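Progress report for the period ending in December
Project: Faltatport, a two-arm sorting table for small food shares
Place of work: Skasik shared workshop
Funder: Clatska small projects fund

Dear members of the fund,

I send you the second report on the Faltatport project. The first report was mostly about buying parts and preparing the table. In this one I write about what the arms can do now, what is late, how the money was used, and what I ask you to decide before the next period.

## Short summary

Both arms are mounted and both answer to commands. The control program, which I call Obi, can bring an arm from its rest position to the basket and back without help from the keyboard. Picking of a single piece is possible when I choose the piece by hand on the screen. Choosing by the program alone is not ready. I had planned to finish it in this period, so the project is behind the schedule by one step. The budget is not exceeded.

## What the project should do

I repeat this part briefly for members who did not read the application. The food share group in our district receives mixed fruit and vegetables and has to divide them into smaller portions. The work is light but long. I want to build a table which can take pieces out of a mixed basket and put them in places by kind, and which can be built again by another workshop from the drawings and from parts that are easy to buy. The table does not have to be fast. It has to be gentle, and it has to stop when something is wrong.

## Work done in this period

**Table and mounting.** The first plan was to fix the arms directly on an old desk of the workshop. The desk moved too much when an arm stopped suddenly, and the gripper was shaking for a moment after each movement. I changed to a heavier board on a stronger support. After this change the shaking is small enough that I do not see it in the position records.

**Wiring.** All cables to the arms were replaced once. The first ones were too short for the full turn of the base, and one connector came out during a night test. The new cables have extra length. I am still not satisfied with how they are led, because a loop can be caught if an arm goes very low. I will add clips or a flexible guide. This costs little, but it needs patience.

**Calibration.** Each arm must know where the table is. I use a simple method: the gripper goes to a few known points on the board, I correct the error by hand, and Obi saves the correction. The whole procedure takes 20 minutes. In the first report I wrote that it took most of an evening, so I am glad about this result. If the board is moved, the procedure must be done again from the beginning.

**Gripper.** I tested softer finger covers cut from kitchen silicone. They hold round pieces better, but they slide on long pieces when the grip is not in the middle. For now I accept this. A second shape of cover is drawn and will be cut in the next period.

**Control program.** Obi was divided into two parts, one for movement and one for decisions. Before this, an error in the decision part could leave an arm in the air with no command. Now the movement part always has a last safe position to return to. I tested this by stopping the decision part on purpose, 30 times for each arm. Every time the arm returned to rest. I consider this the most important result of the period, although it does not look like much from outside.

## Picking from the basket

The basket is more difficult than I described in the application. On a flat board the gripper can come from any direction. In a basket the rim and the sides are in the way, and the pieces lie on each other. If the gripper comes down with a wrong angle, it touches the rim first, and Obi stops it.

I solved one half of this problem. The arm now comes over the rim from above, goes down slowly, and opens the fingers only when it is lower than the rim. This makes the movement longer, but the number of stops is much lower than before. The other half is to know which piece is on top. Round pieces of similar color that touch each other are often understood as one piece. Bananas are also a problem, because the program puts the center of a curved piece in a place where there is only air.

I made 400 picking attempts with the piece chosen by hand. The results are in the table file which I send separately, together with the reason for each failed attempt. Please read the reasons and not only the totals. Many failures came in the early attempts, before the new way of coming over the rim, and I decided to leave them in. 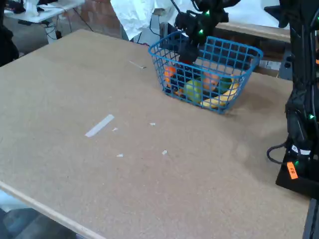
Basket work with the arm reaching in over the rim.
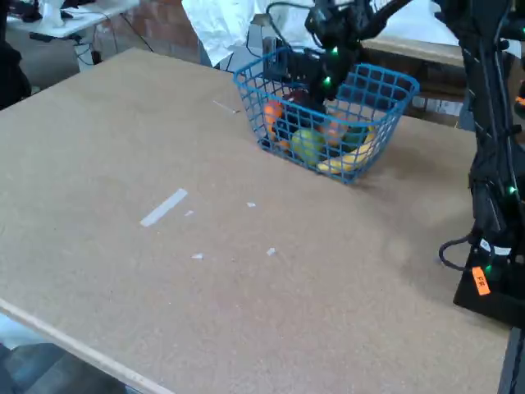 ## What is late, and why

The automatic choice of the piece was planned for this period and is not finished. There are two reasons. The change of the table took time that I had not planned, and I also thought that the recognition from my earlier experiments on a flat board would work in the basket with small changes. This was a wrong estimate on my side. I now collect new pictures for training it again, with pieces lying on each other, and I have begun to mark them. It is slow work for evenings.

The cooperation between the two arms is also not started. In the plan one arm lifts a piece and the other arm holds the box where it goes. I prefer not to begin this before one arm can choose and pick alone in a reliable way. At present Obi does not allow both arms to move at the same time.

## Money

The parts budget is used in the way which was approved, with one change. The stronger support for the table was not in the list. I paid it from the line for spare motors, as no motor was broken until now. If a motor fails in the next period, I will have to ask you for a small addition, and I want to say this early.

The rent for the place in Skasik is paid until the end of the winter. Tools are used from the workshop and are not charged to the project.

## Safety

There was no accident. One time an arm pressed on the rim of the basket harder than it should, and the basket moved on the board. After this I lowered the force limit for both arms. I also added a stop button on each long side of the table. Visitors to the workshop are asked to stay behind the table line when the power is on.

## Plan for the next period

1. Finish marking the pictures and train the recognition again.
2. Lead the cables in a better way on both arms.
3. Cut and test the second shape of finger covers.
4. Repeat the picking attempts with the automatic choice, under the same conditions as before, and send you both results side by side.
5. Write the first version of the building instructions.

## Questions for the fund

I ask you to confirm the change in the parts budget in writing. I also ask if the cooperation of the two arms can be moved to the last period of the project, with the building instructions coming before it. In my opinion this order is better for other workshops, who could start with a single arm. If you do not agree, I will keep the original order, but the instructions will then be shorter.

The drawings and the current version of Obi are in the shared folder. The drawing of the table support is new, and the old one should not be used anymore.

With respect,
the Faltatport project, Skasik workshop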